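Clondinent Teaching Guide
Section 4: Recording the gear and rail task by remote control

Zesetti arms learn this task from recordings of a person driving the two arms with the hand controllers. Read Section 2 before you start. You need one aluminium rail, the blue gear and a clear mat.

CAUTION: Keep hands off the mat while the controllers are live. The arms follow every movement you make, including accidental ones.

4.1 Before recording

1. Lay the rail across the middle of the mat.
2. Place the gear where either arm can reach it.
3. Open a new session in Irkurell and enter the task number, 736.
4. Hold both controllers in the rest position and press Link. Wait for the tone.

Note: If an arm jumps when linked, press Unlink and repeat step 4. Don't try to correct the jump by hand.

4.2 Recording an episode

1. Press Record.
2. Move slowly to the part you want and stop short of it. Close the fingers only when they are lined up.
3. Grip the gear by its raised hub. Gripping the teeth can chip them.
4. Bring the gear to the peg square on and ease it into place. If it binds, back off and try again in the same episode.
5. Open the fingers fully before pulling away.
6. Press Stop, then Keep or Discard.

Vary where you put the gear and the rail from one episode to the next. The Hayashi trainer will not start with fewer than 286 kept episodes.

CAUTION: Don't squeeze the rail hard between the two arms. The motors heat up and the session will pause.

Views of the rail and gear during the task:

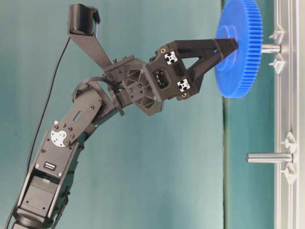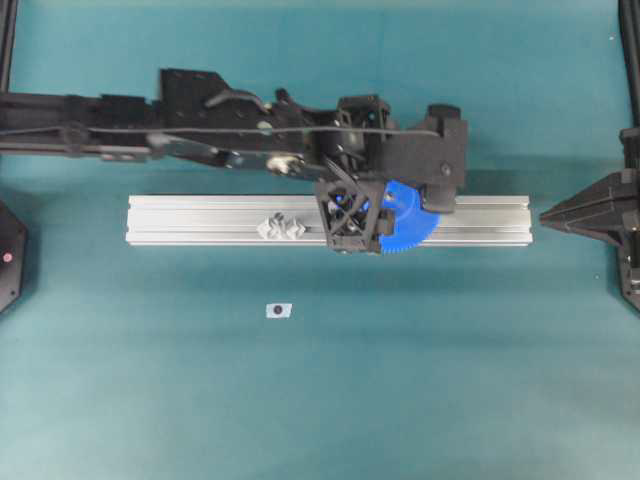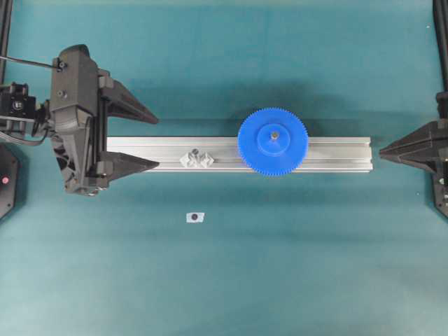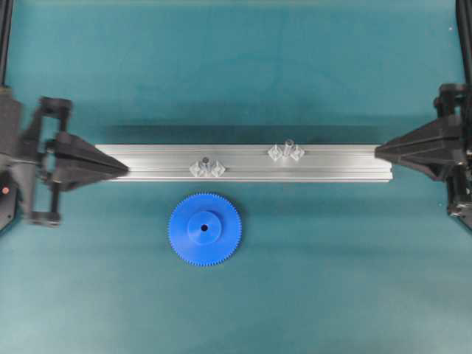

4.3 Checking your recordings

1. Open the session and play back each kept episode at double speed.
2. Discard any episode where the camera views are out of step with each other.
3. Press Export when the list is complete.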